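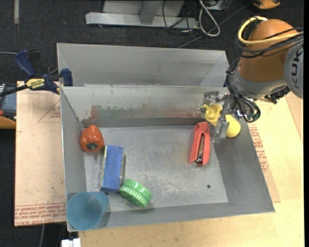
4.2 Bin clearing

We ran 700 picks with the Lutetari policy, same two metal bins for all of them, clamped to the table. Object sets were mixed on purpose: rigid boxes, cups, small tools, toy-like shapes (Fig. 7). Policy gets no object models. Baseline is Cuvura, retrained on our data, same gripper.

Failures: 41 for ours. Most of them near a wall or in a corner, where one finger has to go between the object and the metal. Translucent cups also bad, depth drops out there.

Fig. 7. Test bin with six objects, gripper at the yellow one in the back corner.

Retries were capped at 2 per object. Without the cap the arm somtimes pushed the same item along the wall untill timeout.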